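# Envolver regalos con dos brazos en el taller: mis trucos tras un mes con el kit de Valten 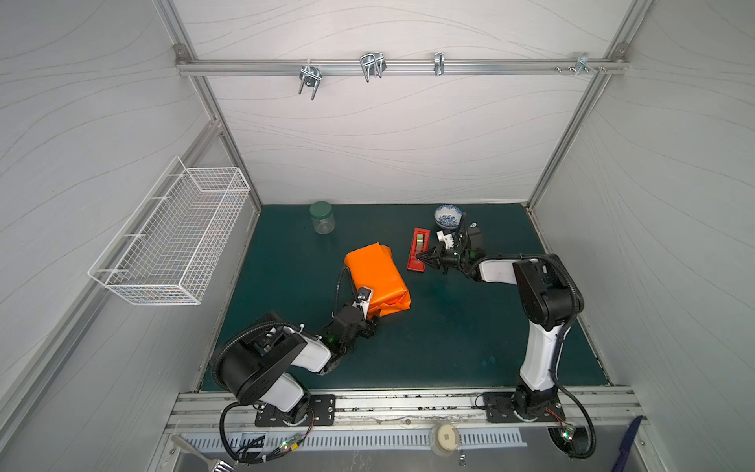 *El brazo izquierdo con el paquete naranja, y el rollo de cinta esperando en su bandeja roja.*

Me lo pedisteis varias veces, así que va: sí, sigo con el servicio de prueba de Valten (la célula cerrada con dos brazos, que te la montan ellos) y sí, la uso para envolver. Pago 48 euros al mes, con soporte incluido, y en agosto tengo que decidir si me la quedo. De momento llevo 77 paquetes y bastantes metros de papel a la basura, ¡pero cada vez menos!

## Lo que me funciona

- **Papel con algo de cuerpo.** El finito de bazar se me rasga en cuanto la pinza aprieta un poco. Yo compro el de Lunde, que marca bien el pliegue y aguanta que lo repitas.
- **La cinta, siempre en una bandeja.** Suelta sobre la mesa rueda y luego no hay quien la agarre. Con un reborde bajito ya vale, y mejor de un color que destaque sobre el fondo.
- **Primero los extremos.** Dobla las solapas a mano las primeras veces y deja que el brazo solo sujete. Cuando le pilles el punto a la presión, le vas dando más trabajo.
- **Cajas, cajas y cajas.** Con un peluche o una botella ni lo intentéis, metedlos antes en una caja de cartón y os ahorráis el disgusto.
- **Frascos y cuencos, al fondo.** A mí me gusta tener a mano los de los lacitos y las etiquetas, pero lejos del recorrido de los codos, que ocupan más de lo que parece.
- **Repasa el borde delantero al acabar.** Ahí se juntan recortes y pelusilla; una brocha seca y listo.

## Lo que no me convence

Es lento. Una caja mediana me lleva unos 15 minutos, y a mano la hago en tres. La gracia está en dejarlo en marcha mientras yo preparo las etiquetas (o meriendo, según el día).

Luego están los cables, que cuelgan por delante y se enganchan con la manga. Yo los he recogido con bridas de velcro, dejando holgura para que el brazo gire.

Y el precio de compra: 394 euros de entrada más las cuotas. En Serkorora tienen un kit parecido de un solo brazo, más barato, pero para envolver necesitas que algo sujete mientras algo pega, así que lo descarté enseguida.

Si alguien ha probado las pinzas blandas de Skestcombe, que me cuente en los comentarios si marcan menos el papel brillante, porque les tengo muchas ganas.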